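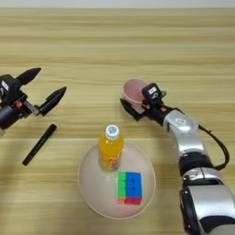
I finally cleared my kitchen table last month, and I'm still a little smug about it! You know how it goes, you set down one cup, then a marker you were using to label leftovers, then a bottle of something, and by dinner there's no room for a plate. Ours had been like that since April.

My fix is pretty silly but it works. I put one big shallow dish in the middle (mine came from Groso, marked down to 10 dollars because of a chip) and anything that doesn't live on the table goes into it until bedtime. Cups, pens, juice, the kids' hair clips, all of it. Then whoever is last up walks the dish around the house and puts everything back. I timed myself once and it took almost 27 minutes, but that was the first night and there was a lot of mail. Now I barely notice it.

Milagros Requena wrote in after the last issue to say she does the same with a tray and keeps a marker next to it, so every cup gets a name on a bit of tape and she isn't washing 40 of them a week. I'm stealing that one. Plastic cups only at my house, though, after what happened to the Nelon glasses (still sorry, Mom).

If you have a table trick of your own, hit reply and send it over. I'll put a few in the next issue.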